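FOR IMMEDIATE RELEASE
Jan 5, 2018

Prallura Teaches Robot Arm to Guess Less, With Mixed Feelings From the Robot Arm's Programmers

Method from the McKinnon group lets a kitchen robot rank its own doubts before it moves

Prallura, a robotics research company, today released results from a study of how a single robot arm decides what to do on a messy table. The short version is that it decides better when it is allowed to hesitate.

The method, called Lilten, has the arm score several possible moves before each action and then score how much it trusts those scores. If the trust is low, the arm shifts to a new viewpoint and looks again. If the trust is high, it goes ahead, sometimes with more confidence than the situation calls for. The team is working on that part.

Lilten was trained on 3587 recorded attempts at ordinary kitchen jobs: moving food from one dish to another, clearing a tray, putting a thing into a bowl and leaving it there. It was then tested on 624 new attempts with layouts the arm had not met before. Compared with the same arm running without the second score, failed grasps fell by 30 percent. Attempts also took longer, as anyone who has asked a careful person to set a table could have predicted.

"We spent a long time making the arm faster, and it got very fast at being wrong," said Seul-gi Min, who leads the McKinnon group at Prallura. "Letting it stop and look again was the cheap idea we kept putting off – mostly out of pride."

The group used toy food and everyday dishes for the study. Round items rolled, and shallow dishes and deep ones called for different approaches. Toy fruit proved a tougher opponent than the group's original test set of wooden blocks, which the arm had more or less memorized.

"Blocks are polite," said Eun-seong Cheon, who wrote the scoring code. "A strawberry has opinions."

Four limits are listed in the report. The method has been tried on one type of arm. It handles stacked dishes poorly. It slows down a great deal under uneven light. And it will, now and then, look at an object from every angle it can reach and then decline to touch it, a result the report files under "open questions."

Drumico, a maker of food-packing equipment, paid for part of the work and will run its own tests with Lilten in March. Prallura is making the training code and the full log of attempts, failures included, available to other labs on request.
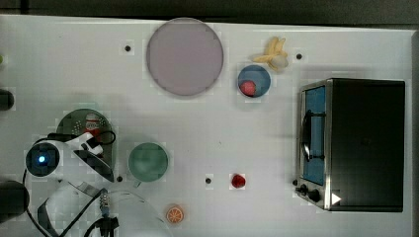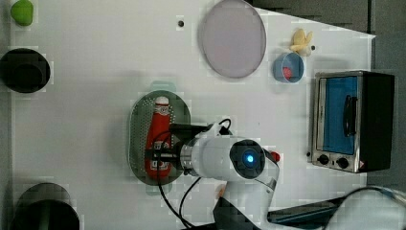 The arm at the Lilten test table, with toy food, dishes and a toaster oven. Photos: Prallura

Requests for the report, the code or an interview with the McKinnon group may be sent to the Prallura press office.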